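Hemetti Labor Exchange

The Hemetti Labor Exchange was a hiring hall and later a workers' self-help institution in the river town of Lanton. It is best known for the Hemetti roll, a written list which decided the order in which day workers were offered jobs at the docks and warehouses of the lower town. The exchange took its name from Hemetti Yard, the open square where men and women waited for work in the early morning.

Origin

Hiring in the open air at Hemetti Yard is first mentioned in a town order of 1739, which forbade foremen to choose workers before the morning bell. The order was renewed several times and it seems that it was not well obeyed. Foremen continued to pick people they knew, or people who had bought them drinks the evening before, and older workers were often left standing until noon without pay.

The exchange itself was founded much later, when the porters and the warehouse women agreed to keep one common roll. Before this the two groups had separate lists and frequently accused each other of taking work at a lower rate. The founding agreement was short. It said that each member should be called in turn, that a member who refused a job kept the same place for one day only, and that no member should pay a foreman for work in money or in goods.

The roll

The roll was kept in large books with ruled pages, and a new book was opened each May. Names were written in the order of joining and called aloud from a window on the ground floor. A worker who was called went to a second window and received a metal tally, which had to be returned in the evening together with a note of the hours worked. If the tally was lost, the member paid for a new one.

At its highest point the roll had 3000 names. This was more than the docks could employ even in a good season, and the exchange closed it to new members for 5 years. The closing was unpopular in the villages upriver, from where many seasonal workers came. Some of them set up a rival hall at Rundbridge, which offered lower rates to the shipping firms and did not use a fixed order. Relations between the two halls stayed bad until they signed a joint scale of wages.
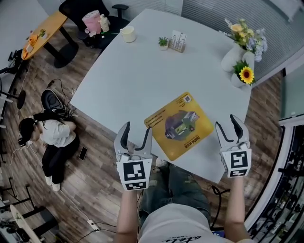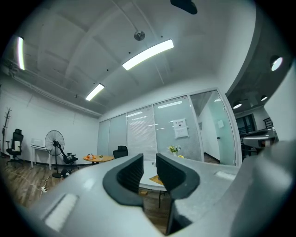

Disputes

The longest dispute in the history of the exchange was with the Lanz warehouse company. Lanz wanted to hire its own permanent crew and to call on the exchange only in busy weeks. The members answered that permanent jobs should also be filled from the roll. Work at the Lanz sheds stopped, and goods were unloaded on the opposite bank and brought over by cart. The settlement gave something to each side. The company received its permanent crew, but had to choose two out of every three of them from the names at the top of the roll, and it accepted a minimum payment of half a day for any worker who was called and then sent home.

The half-day rule was afterwards copied by other employers in Lanton. It is still mentioned in local agreements under the name "Hemetti half", although many people who use the expression do not know where it comes from.

Welfare work

Besides hiring, the exchange had a sickness fund, which was paid for by a small deduction from each tally. It also ran a reading room and a kitchen where soup was sold at cost to those who had not been called. The fund did not cover injuries caused by drink or fighting, and the old minute books contain many complaints about how this was judged. Women paid the same deduction as men but received a lower benefit in the first years. The rule was changed after the warehouse women refused for one whole week to answer the call.

Decline

Machines for loading and the change to monthly contracts made the roll less important. Fewer names were added each year, and the morning call was finally given up. The sickness fund continued alone for some time and was then joined to a larger regional fund. The building at Hemetti Yard was divided into offices, but both windows remain on the street side.

Records

Most of the roll books have survived, with a gap where a flood damaged the cellar. They are used by family historians and by researchers who study casual labor. The minute books are less complete. Many tallies are in private hands.

See also: Casual labor; Hiring hall; Rundbridge wage scale

Last revised 2020-08-14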